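Stop buying cleverer robots and buy a torque key

Opinion, 27 February 2025

Every demo I get invited to ends up in the same argument. Which model, how much training, how soon. Fine. Then I ask when the finger screws were last checked and get a blank look.

I look after the two-arm bench cell at Vestach. Not glamorous. The log says 1,934 grasps since the right gripper was last stripped down, and the plan (Omine's plan, not mine) was to go to 2,000 before touching it. I think that's daft. Linkages don't wait for round numbers. A pivot gets a hair of play, the pads stop meeting square, and a week later someone is retraining a policy to cope with a loose bolt.

My own rule is dull. Open the gripper right up, look down the wrist camera, both pads in view, compare left and right. Do it at the start of a shift. Takes a minute. Write it down.
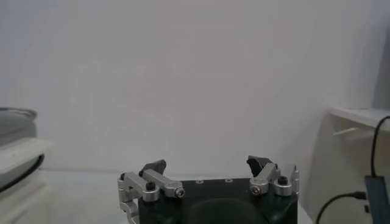

Wrist camera view, gripper open and empty. Screw heads and pivot joints show on both sides.

Cables next. I've lost more mornings to cables than to software, and I'd bet the people at Mabaso would say the same if they kept a proper log. Leave slack at the wrist, run the arm to the far end of its reach, look again. A cable that's fine at home position can be tight as a wire over the far side of the table. Nobody budgets for this. They should.

And the test piece matters. Hard plastic blocks tell you very little, a slack finger will hold a block all day. Soft food is much less forgiving, squeeze too hard and it shows. So I set up with steamed buns, pot to plate. Cheap, and you can see what the fingers are doing with your own eyes.

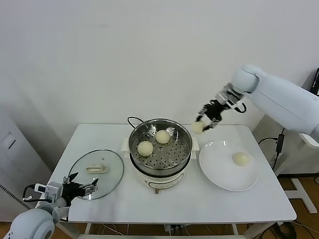 Right arm with a bun between its fingertips, left gripper open by the glass lid.

Yes, I've heard the reply. Maintenance doesnt scale, the next controller will correct for wear by itself. Avow's people put that to me in a meeting and maybe in some years they'll be right. I'd still want the screw done up. Correcting for a fault is just a polite way of keeping it.

So, for anyone signing off a cell in March: put the checks in the budget, with hours against them. Give one person the key and the log. I've got 11 lines on my sheet and the first is still teh finger screws.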